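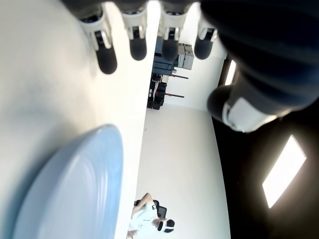
Jointed fingers and opposing thumb of a mechanical hand

Main page | Contents | Random article | Anatomy | Recent changes

The thumb is the first digit of the hand. It has two phalanges, where each of the other digits has three, and it is joined to the wrist by the first metacarpal. A saddle joint at the base lets it swing across the palm and press against the fingertips, a movement called opposition.

Nine muscles move the thumb. Four lie in the hand and form much of the fleshy pad at its base. The others run down from the forearm.

Osteoarthritis at the base joint is common in later life, and gripping or turning a key may be painful. Treatment includes splints, exercises and, in some cases, surgery.

See also: Hand, Wrist, Grip strength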